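Subject: Re: [armsim-users] Castska two-hand kit, worth the license?
Date: July 18, 2018

Hi all,

I said I would report back once the Castska trial ran out. It ran out last night, so these are my notes while they are still fresh. Banafsheh's questions are quoted further down and I have answered them in order.

First, what you get. The kit is a simulated two-arm robot with multi-finger hands, a room, a table and a small set of objects, plus a task file for each setup. It loads into Tilis without conversion. The download also has a folder of scripts for Umberg, but we don't run Umberg here and I did not open it. The trial is 30 days and nothing is locked during that time except export of the hand meshes.

I spent nearly all of it on the tray tasks. The stock setup has a red tray and a blue tray side by side on the left of the table, with the object set down to the right of them. Everything else is up to you: object, start position, friction, which hand goes first.
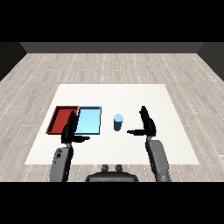 Render: Castska trial kit, Tilis viewer, default camera

Setup took me an afternoon. Most of that was the license server, which wants a fixed host name and does not tell you so. Once it was up it stayed up. The task files are plain text and easy to edit by hand. The comments in them are good, better than the PDF manual, which still describes the previous hand.

I ran 3,617 episodes in all, with our own planner on one machine. The kit crashed in seven of them, always while resetting the table and never in the middle of a grasp. Each time the log was readable and I could restart from the last episode. I sent the logs to their support address and had an answer the next day, with a workaround (turn off the object preload) that seems to hold.

Contact is the part I care about most. With the cylinder, the fingers settle against the side without the buzzing we all know from the older Farahani hand. The thumb is the weak spot. If you bring it in low and fast it can push the cylinder over before the other fingers have closed, and the kit gives you no warning that the thumb is past its rated speed. I ended up putting my own limit in the planner. A slower thumb costs time in every episode but I got far fewer spills. 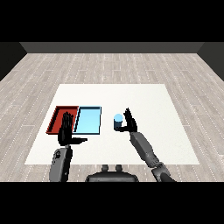 Banafsheh Zamani wrote:

We are looking at the same kit for the fall course and I would like to hear from someone who has used it for more than a demo. Three things. Does the left hand do anything useful in the tray tasks, or is it just parked there? Can students swap the object without touching the scene file? And is the contact model good enough that a grasp tuned in the kit means something on another hand? We were burned by Farahani on the last point and I don't want to spend another term on it. Price matters too, but I can't judge the price until I know whether we would use both arms.

End of quote. My answers:

The left hand. In the stock tasks it mostly waits. The right hand is set as the first mover for anything to the right of the trays, and the left only joins if you change the mode line to "both". That mode is the reason to buy the kit, in my view. It has its own contact settings for fingers of one hand touching fingers of the other, and those are on by default. I tried it with the ball, where one-hand grasps kept letting it roll. Two hands closing together did much better, although the planner needs to be told which set of fingers goes over the top or they fight for the same space.
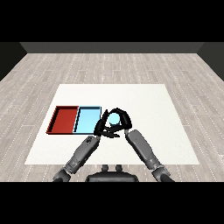

Ball task, mode "both": the hands closed around the ball, trays empty

Swapping objects. Yes. There is one line in the task file for the object and one for its start position. The cylinder and the ball both come with the kit. Your own meshes work if they are closed and have a mass set. If the mass is missing the kit uses a default without saying so, and your students will lose an hour to that unless you warn them.

Tuning that carries over. I can only give you a partial answer. I took the cylinder grasp to the hand in our lab and ran 252 trials. It needed a new closing force and a small shift in the wrist angle, and after that it was usable. I did not get to the ball, so I would not promise anything for two-hand grasps.

Price. The single seat is fair for what it is. The classroom license is sold per machine, and the sales page does not say whether a machine can be swapped out in the middle of a term. Ask for that in writing before you sign. I was also told the hand gets an update in November, and it was not clear to me if a license bought now will cover it.

We are going to buy one seat and see how the update looks. I can send my task files and the planner limit for the thumb to anyone who wants them – just write to me off the list, the attachments are too big for the archive.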